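Lectionary

Catalina Navarrete
18/12/2023

A lectionary is a list or book of Bible passages appointed to be read at worship on given days. The word is used both for the table of readings and for the printed volume that contains the passages in full. Lectionaries are used in the Roman Catholic, Eastern Orthodox, Oriental Orthodox, Lutheran, Anglican, Methodist and Presbyterian churches, and in a number of other Protestant bodies. Many Baptist, Pentecostal and independent congregations do not use one, and leave the choice of the reading to the preacher.

Background

The practice of reading set passages of scripture aloud is older than Christianity. In the synagogue the Torah is divided into portions and read through in order, with a reading from the Prophets, called the haftarah, attached to each portion. An annual cycle became standard in Babylonia, while communities in Palestine long kept a slower cycle that took more than three years to finish. The Gospel of Luke describes Jesus reading from the scroll of Isaiah in the synagogue at Nazareth, and the Acts of the Apostles mentions the reading of the Law and the Prophets at Antioch in Pisidia.

Early Christian gatherings also included reading. Justin Martyr, writing in the second century, says that the memoirs of the apostles or the writings of the prophets were read "as long as time permits." This is usually taken to mean that the length of the reading was not yet fixed. Readings for the great feasts seem to have been settled first, with Easter the earliest, and the ordinary weeks of the year filled in later.

By the fifth century there were fixed lists in several cities. One of the most important witnesses is the Armenian lectionary, which preserves the practice of Jerusalem in the early fifth century and gives the place of each gathering along with the psalm and readings.

Early forms

Before separate books were made, the start and end of each passage were often marked in the margin of a full Bible or Gospel book. A table at the front or back listed the days and the passages that belonged to them. In the Latin West such a table was called a capitulary. The passage itself is called a pericope, from a Greek word meaning a section cut out.

Later the passages were copied out in the order in which they would be read. A book with only the Gospel readings is called an evangeliary or Gospel lectionary, and one with the readings from the letters is called an epistolary. In the Greek tradition the matching books are the Evangelion and the Apostolos. Greek lectionary manuscripts survive in large numbers and are cataloged separately from continuous-text manuscripts of the New Testament. Textual scholars gave them little attention for many years, in part because the opening words of a passage were often changed so that it made sense when read alone.

The one-year lectionary

The Western medieval church used a one-year cycle with two readings at Sunday Mass, one normally from the letters and one from the Gospels. The pattern varied from region to region. After the Council of Trent, the Roman Missal of 1570 made one form of it standard for most of the Roman Catholic Church.

Martin Luther criticized some of the choices but kept the historic readings for Sundays, and most Lutheran churches followed him. The Church of England kept a similar series in the Book of Common Prayer, along with a separate table for daily Morning and Evening Prayer. The Reformed churches in Zurich and Geneva took a different course. Ulrich Zwingli began preaching straight through the Gospel of Matthew in 1519, and this practice, known as lectio continua, became typical of Reformed preaching.

A one-year cycle is still used by some Lutheran congregations, by Anglicans who follow the older prayer books, and at celebrations of the older form of the Roman rite.
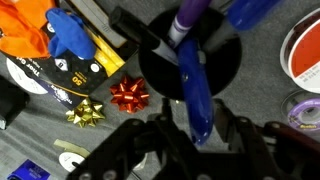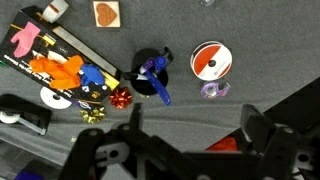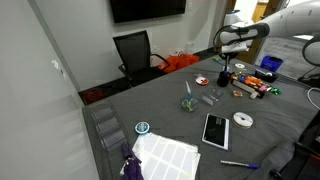
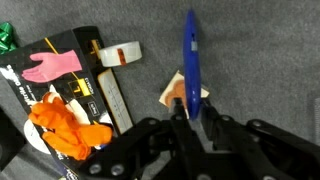 The three-year lectionary

The Second Vatican Council asked that the treasures of the Bible be opened more fully to the people. The result was a new Roman lectionary, the Ordo Lectionum Missae, published in 1969. It spread the Sunday readings over three years and added a reading from the Old Testament on most Sundays. In Easter season the first reading is taken from Acts instead.

The years are known by letters. Year A draws mainly on Matthew, Year B on Mark and Year C on Luke. John has no year of its own, but is read during parts of Lent and Easter in every year, and for several weeks in the summer of Year B, when the sixth chapter is used to fill out the shorter text of Mark. Each year begins on the First Sunday of Advent. Year C is the year whose number can be divided evenly by three, counting by the calendar year in which most of it falls.

Weekday readings follow a separate plan. In Ordinary Time the first reading at weekday Mass is on a two-year cycle, while the Gospel is the same every year.

Several Protestant churches in North America adapted the Roman list in the 1970s. The differences among these versions led to a joint effort by the Consultation on Common Texts, which issued the Common Lectionary in 1983 and the Revised Common Lectionary in 1992. The revised form is now used by many Protestant churches in the English-speaking world.

Structure of a set of readings

A Sunday in a three-year lectionary normally has 4 parts:

First reading, usually from the Old Testament
Psalm, sung or said in response
Second reading, from the New Testament letters or Revelation
Gospel

In Advent, Lent and Easter the parts are generally chosen to fit the season. In the long stretch after Pentecost the letters and the Gospel each run in their own semi-continuous course, so a link between them on a given day may be accidental. For this part of the year the Revised Common Lectionary offers 2 tracks for the first reading. One follows an Old Testament book or story over a number of weeks. The other picks a passage to match the Gospel, which is closer to the Roman practice.

Many churches number the Sundays after Pentecost. Others use the term "proper" with a number tied to the calendar date, so that the readings for Proper 14 always fall in the same week of August, no matter when Easter comes. The propers at the beginning of the series, which fall in May, are skipped in years when Easter is late.

Eastern practice

Churches of the Byzantine rite use a one-year cycle that begins at Easter. The Gospel of John is read from Easter to Pentecost, followed by Matthew and then Luke, with Mark read on weekdays in part of the year and on the Saturdays and Sundays of Lent. Old Testament readings are not usual at the Divine Liturgy, but are appointed for Vespers on the eve of feasts and for the weekday services of Lent. Because the date of Easter moves, there are local differences in how the Matthew and Luke series are joined. The shift to Luke after the Feast of the Exaltation of the Cross in September is sometimes called the Lukan jump.

The Coptic, Syriac, Armenian and Ethiopian churches each have their own systems. East Syriac use divides the year into seasons of several weeks and has kept Old Testament readings at the Eucharist.

Use and criticism

Supporters of lectionaries say that they bring a congregation into contact with more of the Bible than a preacher would choose unaided, and that they keep worship tied to the church year. They also allow shared preparation among clergy of different churches. Hymn indexes, children's lessons and choir music are commonly arranged by lectionary date.

Critics point to what is left out. Large parts of Judges, Chronicles and the prophets never appear on a Sunday, and difficult verses are sometimes dropped from the middle of a passage. In an essay on preaching in small congregations, Macarena Durán argues that the short extract makes it hard for listeners to follow the argument of a letter such as Romans, and suggests pausing the lectionary each summer to read one book in full. Others have objected that the Old Testament reading, when it is selected to match the Gospel, is heard only as a preface to it.

Several alternatives have been proposed. Some add a fourth year, usually to give John the same place as the other Gospels. The Narrative Lectionary, developed at Luther Seminary in Minnesota, runs for four years and follows the biblical story in sequence from September to May, with a single main reading each week. Some churches use the set readings only from Advent to Pentecost and plan sermon series for the remaining months - a common arrangement in congregations that come from a free church background.

Related terms

Comes: an early Western name for a list or book of readings.

Lector: a person who reads the passages before the Gospel. In most traditions the Gospel itself is read by a deacon or priest.

Lectio continua: reading a book from start to finish over successive services.

Lectio selecta: reading passages chosen for a day or theme.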